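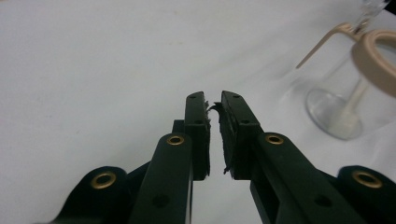 Wutau token swap: leave coins on Morkthorpe or withdraw first?

Forum: Exchanges and Wallets
Started by NeelamA, July 4, 2023

NeelamA
Hello everyone. I would like to ask for opinions before I do something I cannot undo.

I hold 1684 Wutau, all of them on Morkthorpe. I bought them slowly over a long time and most are in the staking program there, which pays 6 per cent. As many of you know, Wutau is moving to a new contract and old tokens must be swapped one for one before the end of October. Morkthorpe wrote to customers that they will support the swap and we need to do nothing.

My question is whether I should trust this, or unstake, withdraw to my own wallet and do the swap by myself through the official page. Unstaking takes 10 days and there is a withdrawal fee of 2 Wutau, so the cost is not the problem. I am more afraid of making a mistake. I have used my own wallet before, but only for small amounts.

Thank you in advance.
Neelam

bahman_s
Withdraw. I don't see a reason to wait.

"We will support the swap" is a sentence I have read from other exchanges too. In one case it was supported three months late, and in that time the price of the new token fell by half and customers could only watch. If you hold your own coins, you decide the hour.

Bahman Safavi (Gumoddale meetup group)

tyyne.h
I must disagree with Bahman a little, or at least with how quickly he says it.

For a person who has moved only small amounts, the swap page is the most dangerous place she will visit all year. There are already copies of it. I received a link to one in a private message here on this forum, with the correct logo and almost the correct address. If you connect a wallet to such a page and sign the wrong approval, all your tokens can leave, and there is no support desk to write to.

With the exchange, the risk is delay. With the false page, the risk is everything. I would leave them on Morkthorpe and read the notices carefully.

bahman_s
tyyne.h wrote: With the exchange, the risk is delay.

This is where I don't agree. With the exchange the risk is also everything. We have all seen it in the last year, and the customers there also believed the risk was delay. A false page you can avoid by typing the address yourself. A bad balance sheet you cannot avoid, as you don't know that it is bad.

tyyne.h
Fair, but Morkthorpe publishes its reserves. The wallet addresses are public and you can look them up at any hour. I did it this morning and the Wutau were there.

noemi_r
I was going to stay out of this, but reserves are a subject close to my heart, so please excuse a long post! 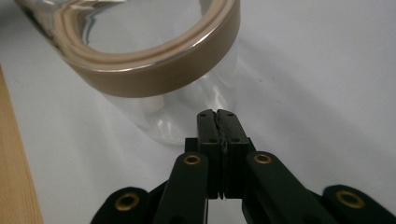

Publishing wallet addresses is good and I am glad that Morkthorpe does it, but it answers only one half of the question. We see what the exchange has. We do not see what it owes, or whether the same coins are promised as security for a loan somewhere else. Take the clear container with the tan band around the rim. The wall is transparent, so whatever you put in it, a person standing beside it could look through and say yes, it is in there. But it lies on its side with the mouth open, and looking through the wall tells you nothing about who is allowed to reach in. For me a list of addresses is only the wall. What I want is the list of debts as well, checked by somebody from outside, on the same day as the assets.

I am not saying that Morkthorpe is in trouble. I have an account there myself. I only say that "the Wutau were there" and "the Wutau are there for Neelam" are different sentences.

Noemi Rinaldi

tyyne.h
Noemi, I accept this. I would still like somebody to tell me how Neelam is safer with a hardware device she has used for small amounts and a swap page with copies everywhere.

yamila_y
Can I offer something in the middle? I did the swap already, so this is from experience.

You don't have to swap on the same day you withdraw. Unstake, wait the 10 days, send a very small amount to your wallet first, and see that it arrives. Then send the rest. After this, stop. Drink a coffee. You have until October, the old tokens do not become worthless in July.

When you are ready, take the address of the swap page from the project's own documentation, never from a search result and never from a message. Swap the small amount first, again. When the new tokens appear, do the remaining part. And look at the approval before you sign: it should ask for the amount you are swapping. If it asks for unlimited, change it or close the page.

One more thing, for the tax. Write down the amount and the hour of every step. I use Chauhan for my records and it showed my swap as a sale followed by a purchase, with a profit I never had. I had to correct it by hand — not difficult, but you must notice it. What your tax office thinks about a one-for-one swap depends on where you live, so please ask there and not here.

Yamila Yáñez

bahman_s
Good post. I would do it in the same order. Only I would begin the unstaking today, whatever she decides later. During the waiting time you lose a few days of interest, nothing more.

tyyne.h
On that I can agree with Bahman. Starting to unstake does not force her to withdraw.

NeelamA
Thank you all, this is more help than I expected. I started the unstaking after reading Yamila's post. I will send a small amount first when it is finished, and I have saved the documentation address in my bookmarks.

Noemi, I also wrote to Morkthorpe to ask if they will publish the debts together with the reserves. I received an automatic answer with a ticket number.

noemi_r
I got the same automatic answer in spring. If they write you a real one, please post it in this thread, I would be very interested to read it.

yamila_y
Neelam, one small detail I forgot: keep a little of the network's own coin in the wallet for the fees before you begin. Without it you cannot sign the swap, and I had to wait for a second transfer only for this.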